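Flarkard Sorting Cubes, set of three
Item 907

Three boxes, each with a round hole in the top, for people whose toys currently live on the floor. The set comes in pale yellow, light blue and a pink that the catalog calls magenta and everyone else calls loud. They stack into a tower, so the mess goes up instead of out.

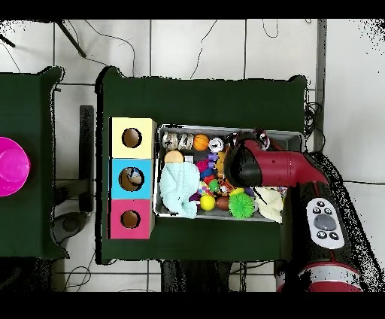 Do the cubes come with lids?
The hole is the lid. A ball goes in through the top, and getting it back out takes a small hand or a good shake.

We suggest starting with one big tray. Tip everything into it, argue about what belongs where, and then feed the boxes – balls in one, animals in another, and whatever is left in the third. The third box always fills first. Nirgate sells a wire-mesh tray that will hold a full evening's pile.

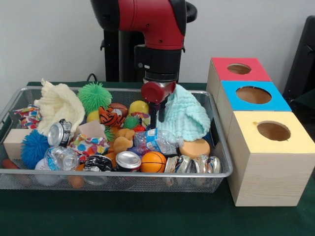

Cloths are the exception. They can be stuffed through the hole, but they take up the whole box and sulk there, so give them a drawer. Wipe the cubes with a damp rag. Spare cubes are sold singly in all three colors – ask for part 237.

Jeltusov Home Storage | Contact us | © Jeltusov | Back to top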